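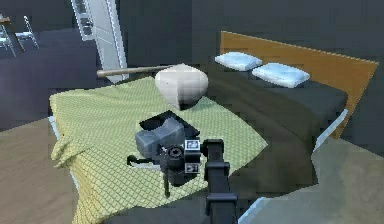 Subject: Re: [sim-teleop] Demos on the bed task drift left, replay fails
Date: February 12, 2023
List: sim-teleop

On the list, a member from the Brelodgate group wrote:

> We are collecting keyboard and gamepad demonstrations in the
> simulated bedroom, with the arm driven from a second machine.
> The operator sees the view from behind the arm and nothing
> else. The demos look fine while we record them. When we replay
> them open loop, the gripper ends up to the left of where it
> was, and anything that depends on a clean release fails.
>
> Three questions:
>
> 1. Is it better to record the operator's commands or the joint
> positions that came out of them?
>
> 2. Should we give operators a second view? Some of them ask
> for one, but the policy will only get the one from behind
> the arm.
>
> 3. How many demos do people throw away? We keep everything
> that ends with the block in the tray, and the trained policy
> is worse than any of our operators.
>
> We are on Mato with the default controller settings.

We ran into most of this in January at Steltanow, with the same kind of room and close to the same controller. I'll take the questions in order and then add a few things you didn't ask about.

1. Record both. They answer different questions and the files are small. Joint positions tell you what the arm did. Commands tell you what the person wanted. If you only have positions, the policy learns to copy the lag, and if you only have commands, you can't tell a bad demo from a bad controller. We train on commands and keep the positions for checking.

The left drift sounds like a timing problem. Mato stamps a gamepad command when it arrives, and the physics step picks it up at the next tick. With the operator on a second machine, the gap between those two changes from one command to the next. On replay the gap is constant, so the arm gets each command a little early or late compared to the recording. If your operators tend to approach from the right and stop on the left, the error will pile up on one side. Write down the physics tick at which each command was applied, and replay by tick. That took our replay error down far enough that releases worked again.

A quick check before you change any code: record one demo with the operator on the same machine as the simulator. If that one replays correctly, it's the timing. If it still drifts, look at the blanket. Cloth in our build wasn't deterministic with more than one thread, and a tray sitting on cloth will end up in a slightly different place each run. You can rule that out by pinning the tray for a test.

2. We tried it both ways and went back to one view. Our problem from behind the arm was depth. The wrist and gripper hide a good part of what is right past them, and a block close to the gripper can cover the near wall of the tray. Operators with a second view used it to line up over the tray and then did the whole descent looking at that. The demos were fast and smooth, and the policy couldn't learn the descent from them. Nothing in its own view told it when to start going down.

With one view, people change how they work. They swing the arm a bit to the side to look, come back, and then lower. It's slower, and it looks clumsy if you are used to the other kind of demo. But the looking is in the recording, and the policy picks it up.

If your operators can't stand it, a compromise is to give them the second view for the first 10 practice runs and then turn it off. They learn how far the rod under the gripper reaches and what the tray looks like from the working position. After that ours didn't ask for it back.

3. We kept 70 percent in the end. Ending with the block in the tray isn't a good enough test. We also drop a demo if

- the gripper touched the vase at any point, even if the vase didn't move
- the operator let the block fall from well above the tray
- the arm sat still for more than 4 seconds (the person was reading a message or asking a question)
- the blanket got dragged far enough to shift the tray

The third one mattered most for us. Long pauses teach the policy to pause, and once it has paused it sees the same picture again and goes on pausing. We tried trimming the pauses out and keeping the rest of the demo, which works if the arm was really at rest. Check the joint velocities before you cut. A gamepad stick that doesn't center properly will give you a slow creep that looks like rest on screen.

Now the other things.

Stick scaling. The default maps full stick to full speed in a straight line. For work this close to soft bedding that is too coarse near the center. We use a cubed curve, with a button that halves the speed while held. Save the scaled command and not the raw stick value, or you won't be able to mix demos recorded under two settings.

Hand guiding. There's a mode in the Govindasamy plugin where you drag the simulated gripper with the mouse and the solver works out the joints. People like it because it feels like pushing a real arm by hand. We stopped using it for this task — the solver will happily flip the elbow halfway through a motion, and you get a demo with a jump in it. It's fine for laying down a few waypoints. I wouldn't train on it.

Start poses. Vary them more than you think you need to. Our first set all began with the arm at nearly the same height over the near half of the bed, and the policy failed when we started it lower. Random starts from the operator's side didn't help much, because people drove back to their favorite height before doing anything else. What helped was starting some demos in the middle of the task, with the block already in the gripper.

Seeds. Store the scene seed with each demo. I left it out of one batch and had to match the room layouts up afterward from the logs, which took most of a week. If you need a fixed layout to compare numbers with ours, use 2202. The vase is beyond the tray in that one, so it's a fair test of whether the operator overshoots.

I can post the tick-based replay script if people want it. It needs some cleanup first, and it assumes one arm. Could you say which build of Mato you're on, and whether your cloth runs on one thread? The answer to the drift question depends on that more than on anything else above.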